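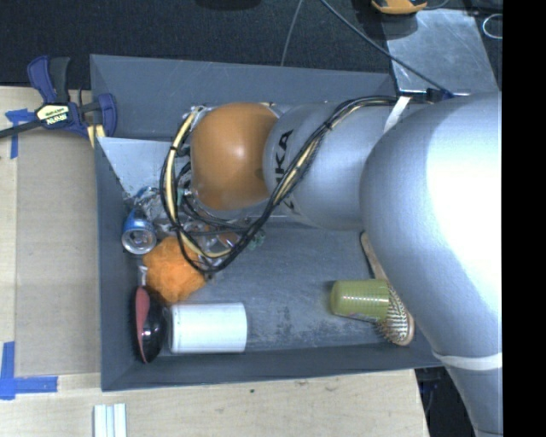
Golnar Najafi wants it on record that the old version of this file ran to 53 pages and that she read every one of them, including the two copies of appendix C. Her review came to a single line, which was that a rule you have to scroll for is a rule you will break. So the file has been cut, and what remains is what we mean to enforce.

Closex Bin Picking Set, house rules and data card
Last revised November 3, 2025

What this covers

Single-arm picking from a bin of mixed household objects, recorded at the Larkik bench. The set holds 900 episodes. Of those, 495 were recorded under the current rules and the others under what we used to call rules. The two groups live in separate folders, labelled current and legacy. Please don't merge them and then write to us about the variance.

Bench setup

Clamp the bin before the first pick. A bin that creeps a centimetre a session will have migrated a fair way by lunch, and your calibration will not have gone with it.

Tape marks on the table are the reference. If one lifts, replace it on the same line and log the change. Do not improve it. We have a folder of improved tape marks.

Cables on the arm get tied at intervals, with enough slack for the full wrist range and no more. Run the wrist through both limits by hand-guiding at low speed before you start. Watch the dress pack loop over the bin in particular, as it will happily stir the contents when the arm goes low. If the loop touches an object during an episode, the episode carries the flag cable_contact. It is still data. It just isn't a grasp.

Filling the bin

Mix your materials. A good fill has something shiny, something see-through, something fuzzy and something that rolls. A cup, a hairbrush, a ball and a drink can will teach a planner more humility than a tray of identical cubes.

Tip the objects in and leave them where they land. Straightening them up "so it's fair" is the most common offence in the legacy folder, and the colour-sorted episodes are a small monument to it.

Objects against the wall stay against the wall. Yes, they are harder. That was the idea.

Change the full object set every 50 episodes and write down what went in. "Misc" was retired as an object name in July.

People and the arm

One operator holds the enabling device, and that person does nothing else. No reaching into the bin while the drives are live, however obviously stuck the thing is. Stop, confirm the stop, reach, step back, restart. If this feels slow, compare it with the incident form.

Reduced speed applies whenever anyone is inside the floor line. Your site risk assessment outranks this file in every case, and so do the standards it was written against. We are a README.

Labels

success: object lifted clear of the bin and held until the place pose.
drop: object lifted clear, then lost.
miss: gripper closed on nothing.
cable_contact: see above. May be combined with any of the others.
operator_stop: any stop by a person, for any reason. No explanation required, though one line in the notes is kind.

Label from the recording, never from memory. Two people label each episode, and where they disagree a third decides. Both original labels are kept in the file.

Known problems

Transparent packaging has poor depth throughout. We tried the Dovivico filter and it filled the holes with confident nonsense, so the raw depth ships as is.

Legacy episodes have no reliable object lists.

The Godoy converter rounds timestamps to whole milliseconds. Use the original logs if that matters to you.

Changes

Open a ticket with the rule you want altered and an episode that shows why. Additions must come with a proposed deletion of equal length. Golnar checks the length.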